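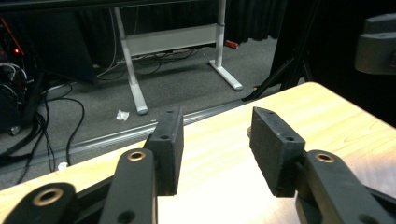 2 min read

BRERLOW — Residents of the Kilen neighborhood may soon dry their sheets in the open air, a freedom they gave up 41 years ago when the original homeowners' covenant listed "visible laundry" between junk cars and livestock.

The clothesline ban fell in a mail-in vote, 292 to 200, after a campaign that produced more correspondence than the last two school bond measures put together. The new rule allows one retractable line per house, in the back yard, between 8 a.m. and sunset. Underwear is not mentioned. People on both sides say that took some work.

"We had a draft with the word 'intimates' in it, and then we had to define intimates," said Ilze Mockus, who wrote the petition. "It went on for a page and a half. At some point you're looking at a paragraph about camisoles and you think, maybe we leave this to people's judgment." 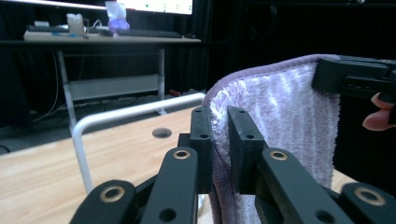 Mockus started gathering signatures last summer after getting a $25 notice for a pair of beach towels draped over her deck rail. She appealed, arguing that the towels were wet and the rail was simply where they were. The appeal was denied in a three-paragraph letter that used the phrase "drying activity" four times. She had it framed, and it hangs over her washer.

The opposition, led by Maximiliano Escobar of Saber Court, held that clotheslines would drag down home values and spoil the view of the Grudura reservoir. Supporters pointed out that the reservoir has been behind a chain-link fence for as long as anyone can remember. Escobar said the fence was tasteful.

He also raised the question of towels, which he considers a gateway item.
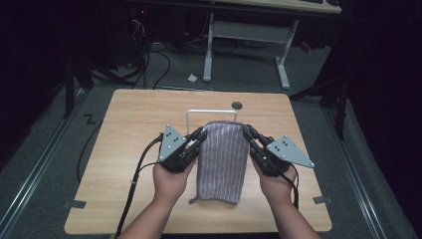

A striped towel, held up over a light wood tabletop.

"First it's a hand towel. Then it's a fitted sheet, and there is no dignified way to hang a fitted sheet," Escobar said. He has asked for a review after one year and says he will be keeping notes in the meantime.

Money came up less than you might expect. A flyer from the pro-line side promised lower electric bills, but most of the letters sent in with ballots talked about smell. Several described the scent of line-dried cotton at length. One described the scent of the neighbor's barbecue smoke on line-dried cotton, and voted no.

Fines already paid under the old rule will not be refunded. Mockus, who paid hers in quarters, said she had made her peace with that. She has picked out a spot for her line, out past the hydrangeas, in full view of Escobar's kitchen window. She says that's where the sun is. 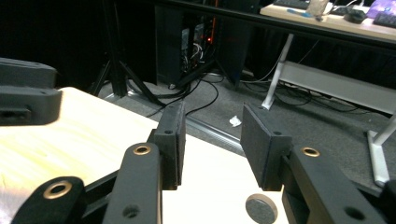

When can Kilen residents start using a clothesline?

The new rule takes effect in April. Until then the old covenant applies, deck rails included.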